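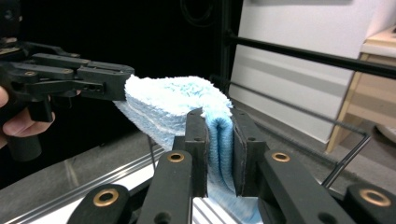
Light blue plush towel, fluffy side up.

How to bring scratchy towels back to life

I used to think towels just went crunchy with age and you had to live with it. Then Graça Arruda, my neighbour in Plovdale, lent me her method and I've been hooked ever since — even my oldest bath sheets feel lovely again!

Most of the stiffness is leftover detergent and fabric softener, plus minerals if you have hard water (we do, and it's shocking).

What you need
White vinegar, 246 mL
Bicarb soda, half a cup
A washing machine with a warm cycle

Step 1. Load the machine loosely. I stick to 7 towels at most in ours, and fewer if they're the big ones.

Step 2. Pour the vinegar into the drum and run a full warm wash. No detergent, no softener. Don't ever mix vinegar with bleach.

Step 3. Run a second warm wash with the bicarb. Keep the two apart, as they cancel each other out if they go in together.

Step 4. Give each towel a really good snap before you hang it. This lifts the loops, and it's great fun if you've had a long day.

Step 5. Dry on the line in a breeze, out of the harshest sun. In January I bring mine in the minute they're dry, otherwise they bake hard. Ten minutes in the dryer on low will fluff up any colour or weight of towel.

I repeat the whole thing every couple of months and use half the detergent in between. Skip the ironing, it flattens the pile.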